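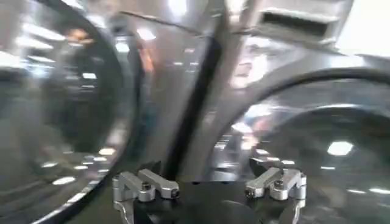
Stergiou finger set for parallel grippers, reviewed after two months on one cell

Reviewed by Evangelia Drakos, 28th March

We bought these in January for the handling cell at Atilholm, to replace a pair of Zestico fingers that had worn at the tips. The set is two silver brackets, each held by a bolt you get at from the top. That is the main reason I chose them. On the old ones the bolts went in from underneath and the whole gripper had to come off the wrist before you could change a finger.

Fitting took me 18 minutes, including wiping down the base. Do one side at a time and leave the second bolt finger tight until you have closed the gripper slowly and checked that the tips meet. Mine were slightly out on the first try. The instruction sheet covers this in one line and gives no torque figure, so I rang Sudow, who sold us the set, and they emailed it over the same afternoon.

You will need to teach the open position again. The arms lean in towards each other and the tips sit closer than on the Zestico pair, so our old pick points were wrong. I ran 100 slow cycles before putting the speed back up.

Upkeep is light. I check the bolts on Monday mornings and put a paint mark across each head — one had moved a little after the first week, none since. The counter read 3914 when I last looked and the gripping faces were still flat.

Complaints: the corners are sharp enough to catch a sleeve, and no spare bolts in the box. Part number for the set is on the delivery note only, so keep it.

Four out of five. I have ordered a second set for the shelf.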